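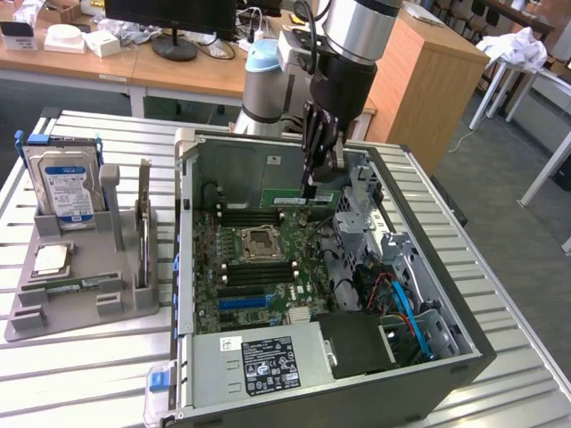

Rukinora セル メモリ脱着工程の停止・落下に関するよくある質問

対象:デスクトップPC分解・再組立セル(Rukinora)を使っている現場の方、Danbridge拠点の夜間当番の方
まとめ:Iveta Murín(Resbridge 現場サポート)
急ぎで書いてます。抜けがあったら言ってください、足します。

目次
・何が起きたのか
・止まったときの対応
・指先と把持力
・ソケットと基板まわり
・安全
・復旧と再開
・ソフトの更新
・連絡、記録

何が起きたのか

結局どういう不具合なんですか

メモリをスロットに入れる直前、または抜いた直後に、グリッパの把持力が一瞬落ちる。モジュールが指の間でずれる。ひどいと落ちる。
3月に入ってから増えて、Danbridgeだけで17件。全部メモリ工程。ハードディスクとCPUの工程では出ていません。

ずれただけのときと落ちたときで、違う不具合なんでしょうか

同じものと見てます。力が抜ける時間の長さが違うだけ。短ければ傾く、長ければ落ちる。記録のときは「ずれ」「落下」で分けて書いてください。対応が違うので。

原因は分かってますか

一部だけ。今のところ分かっているのは次のとおり。

グリッパの電流指令が、手首の配線の引っぱりで途切れることがある。手首を大きく回した姿勢で出やすい。ケーブルの被覆は無事で、コネクタの中で端子が浮いていた。交換した端子はKhouryに送って調べてもらってます。返事待ち。

もうひとつ、把持確認のロジックに穴があった。途切れが短いと、制御側は「まだ持っている」と思ったまま次の動作に進む。ずれたモジュールをそのままスロットに押しこみにいくのはこれのせい。こっちはソフトで直します(後述)。

端子を替えたら終わりですか

終わりません。端子を替えても穴は残ったまま。逆に、ソフトを入れても端子が浮いてれば止まる回数が増えるだけです。両方やってください。

手で組み立てていた頃には出なかったのでは、と上から聞かれました

比べようがないです。手作業のときの記録がそういう形で残ってないので。聞かれたらそのまま答えてもらって大丈夫。

うちのセルでは一度も出てません。それでも点検は要りますか

要ります。出てないのか、気づかれてないのかが区別できないので。穴のせいでログに残らないまま流れた分があるはずです。点検手順は「指先と把持力」の項。

止まったときの対応

画面に101と出て止まりました

把持消失のコード。アームはその場で止まってます。モジュールをまだ持っている場合と、もう落としている場合と、両方ある。
まず目で見る。扉は開けない。
持っていれば「保持のまま退避」。持っていなければ「空で退避」。ボタンの並びが近いので押し間違いに注意。押し間違えると指が開きます。

101が出てるのに、どう見てもちゃんと持ってるんですが

あります。途切れたあと復帰して、つかみ直したような形になってる。でも位置はずれてると思ってください。見た目でまっすぐでも、そのまま続行はしない。いったんトレイに戻して、置き直して、最初から。
「続行」ボタンは今の版では出たままになってますが、使わないでください。次の版で消します。

101が出ないのに様子がおかしいときは

一時停止。迷ったら止めてください。止めて怒られることはないです、少なくともResbridge側からは。
おかしい、の目安:
・モジュールが水平でない
・指の閉じ方が左右で違って見える
・スロットの手前で一呼吸おくはずが、おかずに降りていく
・きしむ音、カチッという音が工程と関係ないところで鳴る

最後のやつ、音だけで止めた件があって、それは端子でした。助かった。

リセットを押してもすぐ101に戻ります

繰り返し押さない。2回やって戻らなければそこまで。セルの電源は落とさず(落とすとログのバッファが消えます)、当番に連絡。

夜中で誰もつかまらないときは

ケースは固定したまま、アームは退避、扉は閉、表示灯に札。朝まで置いておいて構いません。途中まで分解したPCが一台残るだけなので。無理に終わらせようとしないで。

アームがケースの中に入ったまま止まって、退避もできません

いちばん困るやつ。順番どおりにやってください。
・非常停止は押さない(押してしまった場合は次の項)
・操作盤を手動に切り替え
・速度を最低に
・ツール座標で真上にだけ動かす。横には振らない
・指先がケースの縁より上に出てから、はじめて横に動かす

横に振るとドライブベイの金具とか、フラットケーブルに引っかけます。ケーブルを引きちぎったのが一件。あの青い平たいの、見た目より弱いです。

非常停止を押しちゃいました

押していいです。危ないと思ったら押す、で合ってる。上で「押さない」と書いたのは、止まっていて人も危なくない場合の話。
押すとアームのブレーキがかかって、グリッパは最後の状態で保持…のはずなんですが、途切れが起きている最中だと保持が抜けることがあります。持っていたものは落ちる前提でいてください。下に手を出さない。

指先と把持力

点検はどこを見ればいいですか

手首まわり。電源を落としてロックアウトしてから。

コネクタを抜いて端子の高さを見る。一本だけ奥に引っこんでないか。引っこんでたら交換、押し戻して使わない。
ケーブルのたるみ。手首を端から端まで手でゆっくり回して、どこでも突っ張らないこと。たるみすぎもだめで、ケースの縁に引っかかる。
指の先のあたり面。てかてかに光っていたら摩耗。
リンク部分のガタ。つまんで軽く揺らす。

点検の間隔は

これまでは月次でした。当面は、脱着1,000回ごと、または段取り替えのたび、早いほうで。回数はセルの統計画面に出ます。

把持力を上げれば落ちないのでは

落ちないけど割れます。やらないで。
メモリは板の縁を横からはさんでいるだけなので、強くするとたわむ。たわんだ基板はスロットに入るように見えて、端の接点が浮きます。実際に力を上げた現場があって、落下は減って、起動しないPCが増えた。設定は戻してもらいました。

それに、途切れると力はゼロになるので、元がいくつでも関係ない。

指先にゴムを貼りたい

気持ちは分かる。ただ厚みが変わるとスロットの白い爪に当たります。隣のモジュールとのすきまも厳しい。試すなら抜き差しはさせず、トレイの上だけで。結果は教えてください、こっちも知りたい。

ラベルの貼ってあるメモリだけ滑る気がします

気のせいではないかも。ラベルの上をつかむと滑りやすい、という報告が複数から来てます。まだ裏が取れてない。つかむ位置をラベルから外すオフセットは設定画面の「把持点」で変えられます。変えたら機種メモに書いておいてください、次の人が困るので。

ラベルをはがすのはなし。型番が追えなくなる。

ソケットと基板まわり

メモリがケースの中に落ちました。拾っていいですか

セルを止めて、ロックアウトして、静電バンドをつけて、それから。
素手でつままない。基板の上に落ちたときは、まっすぐ上に持ち上げる。すべらせない。CPUソケットがむき出しの状態だったら特に。接点の上をすべらせたら、そのマザーボードは再組立ラインには戻せません。分解専用に回す。

CPUを外した状態でメモリ工程をやるのは順番がおかしくないですか

順番は機種ごとの工程表で決まってて、CPUをトレイに置いてからメモリ、という機種があります。落下のリスクだけ考えたら逆のほうがいい。これは指摘をもらって、今見直し中。
それまでの間は、ソケットに保護カバーを載せる一手間を手作業で入れてください。カバーは付属品の袋に入ってます。なければ送ります。
カバーを載せたのに次の工程で外し忘れると、今度はCPUを置くときに止まります。止まるだけで壊れはしない。でも面倒なので、外したらチェック表に印。

斜めに押しこんだスロットはどう調べますか

ライトで中を見て、接点の列がそろってるか。白い爪が左右とも最後まで動くか。片方だけ固いのは、だいたい中が曲がってます。
不安なら、そのスロットは使わずに別のスロットで起動確認。起動したからといって曲がったほうが無事という意味ではないので、記録には「未使用」と書く。「正常」と書かない。ここ、まちがいが多いです。

一度落ちたメモリは使えますか

床に落ちた:廃棄側へ。
ケースの中に落ちた:単体テストに通してから。
トレイの上で倒れた:目視でよければ再投入。

床が柔らかいマットの現場もあるでしょうけど、分けて書くと混乱するので一律で。

落ちた部品がどこかに行って見つかりません

電源ユニットのそば、ドライブベイの金具の下、あと作業台のすきま。作業台の天面がスリットになってる台だと、ねじは普通に下へ抜けます。台の下も見る。
見つかるまで通電しない。ねじ一本でも。

電源ユニットは触っても平気?

ケースは外さないでください。コンセントから抜いてあっても中に電気が残ります。このセルの工程には電源ユニットの分解は入ってません。復旧のときについでに、もやめて。

ボタン電池は

落下対応の前に抜く必要はないです。ただ金属の工具を基板の上に置かない。ピンセットも。

安全

いちばん守ってほしいことは

扉を開ける前にロックアウト。これだけは例外なし。

101で止まったアームは、止まって見えるだけで、電源は生きてます。信号が戻ると指が閉じます。3月の件で、扉のすきまから手を入れてモジュールを取ろうとした人がいて、指が閉じた。手袋の先をはさまれただけで済みました。けがはなし。でもそれは位置がよかっただけです。

扉のスイッチがあるから、開ければ止まりますよね

アームは止まります。グリッパは別系統で、止まりません。設計の話として、扉を開けた瞬間に持ってるものを落とさないためにそうなってる。今回それが裏目に出た。
グリッパの電源も一緒に切れる改造をKhouryと相談してます。持ちものを落とさずに安全に切る方法がまだ決まってない。決まるまではロックアウトで。

指の力は弱いから、はさまれても大したことないのでは

先が細いんです。力が弱くても一点に来る。爪の横とか、やられると痛いどころじゃない。試さないで。

見学者が来るときは

自動運転のまま見せるなら扉は閉、立ち位置の線の外。説明のために途中で止めるなら、先に退避位置まで上げてから。ケースの中に腕が入ったまま止めて「中をのぞいてください」はなし。

ひとりで復旧作業をしてもいいですか

ロックアウトした状態の作業なら可。手動でアームを動かすときは必ずもうひとり、非常停止に手が届くところに。操作する人と、見る人。見る人はスマホを見ない。

ヒヤリハットの用紙は今までのでいい?

いいです。欄が足りなければ裏に。書式より早さ。

復旧と再開

再開してよい条件は

・手首の端子を見た、または交換した
・トレイの部品が全部、所定の位置にある
・ケースの固定具がゆるんでない
・ケースの中に工具や落下物がない
・空運転を一回、最後まで通した

最後のを飛ばす現場が多い。飛ばさないで。

固定具がゆるむことってあるんですか

斜めのモジュールを押しこんだとき、力がケースのほうに逃げて、角の固定具がずれます。樹脂のところは特に。目で見て分かるほどはずれないことが多いので、手で押して確かめる。
ずれたまま次を流すと、位置が全部ちょっとずつ合わなくて、今度は本当に別の不具合みたいな止まり方をします。原因調査で半日つぶしました。はい、私です。

トレイの置き直しで気をつけることは

空いてる受けに適当に置かない。受けの場所と部品の対応は機種ファイルに書いてあって、カメラで探しにいくわけではないです。違うところに置くと、アームはないものをつかみに行く。で、101。
ハードディスクは立てて奥まで。斜めだと指が入らない。
メモリは向き。切り欠きの側をそろえる。
CPUはふたを上に。当たり前と思うでしょうけど、夜中に逆さに置かれてたことがあります。

途中で止まったPCは、どこから再開しますか

メモリ工程の頭から。途中のステップ番号を指定しての再開もできますが、今は禁止です。制御側が持ってる「持ってる/持ってない」の状態が信用できないので。

教示のやり直しは必要?

端子の交換だけなら不要。手首を外したなら必要。指先を替えたら、先端の長さだけ測り直し。

ソフトの更新

更新で何が変わりますか

把持確認を、動作の切れ目だけでなく、動いてる間もずっと見るようになります。途切れが短くても拾う。拾ったら減速して、上に逃げて、101。
押しこみのときの力の上限も下がる。斜めに入ったら、押し切る前に止まります。

あと「続行」ボタンがなくなる。

停止が増えませんか

増えます。試験機では最初かなり増えた。端子を替えたら落ち着いた。だから順番としては、端子が先、更新があと。逆にすると一日じゅう101を見ることになります。

サイクルは遅くなりますか

メモリ工程だけ、一枚あたり約2秒。ほかは変わらず。
ここは交渉の余地なしでお願いします。速度のパラメータを上げて取り戻そうとしないでください。

自分たちで入れられますか

入れられます。操作盤の保守メニューから。その前に機種ファイルのバックアップ。
更新中に電源を切らない。終わったら必ず再起動、再起動しないと古い確認ロジックのまま動きます。画面の版数は新しく見えるのに。これ紛らわしくて申し訳ない、直す予定。

元の版に戻せますか

戻せますが、戻したら自動運転は止めてもらいます。手動での教示や確認作業だけ。

把持点の設定は引き継がれますか

引き継がれるはず。Danbridgeの一台だけ初期値に戻りました。理由はまだ。更新後に一度、設定画面を開いて見てください。

連絡、記録

何を送ればいいですか

ログ一式(保守メニューの「書き出し」)。止まったときの様子の写真、扉の外からで十分。機種名。止まったステップ。直前に何か変えたなら、それも。
「特に何も変えてない」のときも、そう書いてもらえると助かります。空欄だと聞き返すことになるので。

ログが大きすぎて送れません

止まった前後だけ切り出すオプションがあります。書き出し画面の下のほう。スクロールしないと見えない。

交換した端子は捨てていい?

捨てないで。袋に入れて、セルの番号を書いて、こちらへ。Khouryが現物をほしがってます。きれいに見えるものも。むしろきれいなやつがほしいそうです、比較用に。

曲がったスロットの基板も送ったほうがいいですか

基板は要りません。写真だけ。送られてきても置くところがもうない。

費用はどちらの負担ですか

端子と更新はResbridge。壊れたマザーボードやメモリは契約によるので、担当営業に。ここでは答えられないです、ごめんなさい。

止まってる間の生産分の補償は

同上。

Khouryに直接問い合わせてもいいですか

こちらを通してください。同じ質問が何本も行くと、向こうの返事が遅れる。

他のメーカーのグリッパに替えたら解決しますか

手首の配線は同じなので、しないと思います。替えるとなると安全の評価もやり直し。今はおすすめしません。

このページはいつ更新されますか

Khouryの調査結果が来たら。その前でも、新しい質問が来たら都度。古い版を印刷して壁に貼ってる現場は、差し替えをお願いしまs。特に「続行」ボタンの扱い、最初の版では「状況により可」と書いてました。今は不可です。

追記

「空で退避」を押したら、持っていないはずなのに何か落ちた、という連絡あり。指の内側にラベルの切れはしが張りついていて、それが落ちただけでした。が、確認してくれてよかったです。退避のあとは指先も見るようにしてください。

追記その2

手首のケーブルを結束バンドで固定した現場があります。きつく締めると、締めたところで折れる。面ファスナーのバンドで、指一本入るくらいのゆるさで。バンドはトレイの交換部品と一緒に送ります。届いてないところはIvetaまで。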